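Donnie Dunbar taught school for a good long while before he ever touched a robot, and he will tell you over coffee (he makes it strong, and he makes a lot of it) that the two jobs have more in common than you'd think. You show, you wait, you show again, and you try very hard to keep your voice cheerful.

He came to Tultora in April, answering a notice that asked for "patient people with steady hands." The company rents the second floor of a building in Livmont that went up in 2006 as a dental office, and the little reception window is still there, with a bowl of mints in it. What Donnie does upstairs is make breakfast, or at least the motions of it, with a gripper he holds in his own hand. The robot never has to be in the room. The camera on the gripper records what he does, and later on the arm learns from the recordings.

"My wife thought I'd be sitting in a big chair with joysticks," he told me, laughing. There is a joystick rig down the hall, as it happens, and a few people swear by it, but Donnie tried it for an afternoon and went straight back to the hand-held.

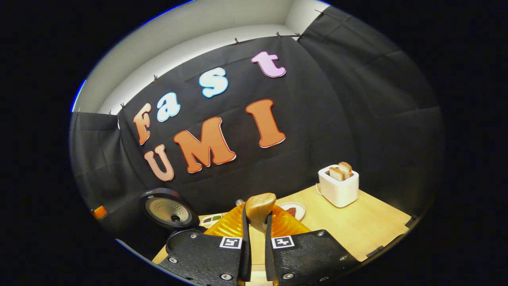 WORK & MACHINES

Toast is on the table most mornings, standing up in a white toaster against the black cloth, and the big bright "Fast UMI" letters pinned up behind give the whole corner a bit of a school-play feeling. Fast is a funny word for it, Donnie says, when the first thing he had to learn was to slow down. Grab a thing the way you'd grab it at home, quick and a little sideways, and the robot will pick up every one of your bad habits!

On my second visit he had 49 good recordings by lunch and a personal best of 121 in a day, which he mentioned twice. He let me try, too. I managed 18, and his supervisor, a kind woman named Fandetti, kept about half of them and was very nice about the rest.

I asked whether he'd met the arm that learns from him. He had, just once, and he stood and watched it reach out with the small pause he always makes before closing his fingers.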